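Lekard Review Moves to Two Issues a Year

The literary journal Lekard will publish two issues a year beginning in October, down from four. Each issue will run longer, and the page limit for prose has been raised to 40 manuscript pages. Poets may send up to five poems in a single file.
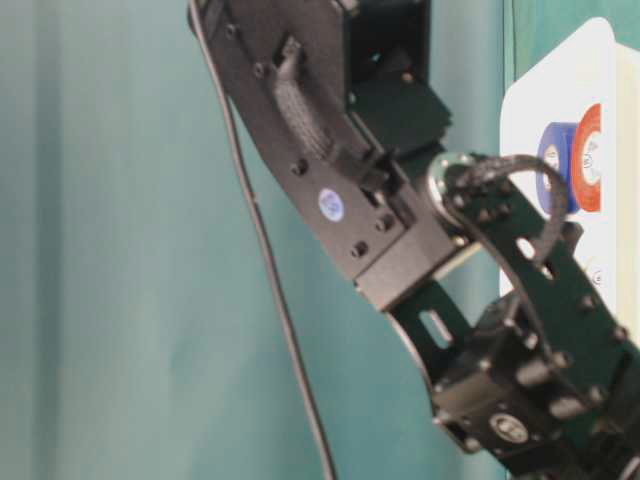

Holger Midtbø, who has edited the journal from Harnport since its third issue, said the quarterly schedule left too little time for line edits and proofs. Work already accepted will appear in the order in which it was scheduled. Contributors whose pieces move to a later issue will receive a revised contract by email.

Haf Cadwaladr joins as translations editor. She previously edited chapbooks at Moen, a small press in Bonport. Translators should send the source text with the English version, along with a statement that rights are available.

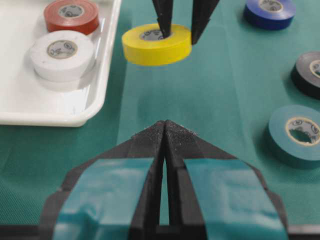 Magazines & Submissions

The reading period for the first of the longer issues opens at 5 p.m. on the first of the month. Simultaneous submissions are allowed, but withdrawals must be made through the online form. Previously published work, including work posted on personal sites, will not be read. Current subscriptions will be extended until the full number of issues paid for has been mailed.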